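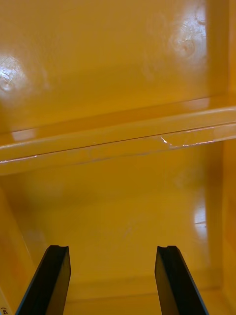

Up before seven. Toast, then straight to the yellow cabinet, as I had promised myself all week. I want it settled before the end of May so the boxes can get out of the hallway.

Went over the inside with a soft cloth and dish soap, top compartment first, then the ledge, then underneath. The gloss shows every mark if you catch it against the light. I still like the color. Hatem Kamel thinks it belongs in a fire station.

Measured for an extra shelf while I had the tape out. The opening came to 727 mm, and I wrote it on the back of the Liyanage receipt so I can't lose it again. Datwood will cut a board to size but they want 78 for it with the edges finished, and paint is on top of that. Called Skultel to ask if they could match the yellow. The man said to bring in a sample. I don't have one, only the cabinet.

Soup for lunch. Carried two of the boxes in from the hallway and sorted the jars from the baking things. Flour and sugar will go up top, jars lower down. Threw out a bag of lentils, nearly 500 grams, with no date on it anywhere.

Hatem called at 4:10 about the drill. He can drop it off tomorrow after work. Knees sore. Bed early.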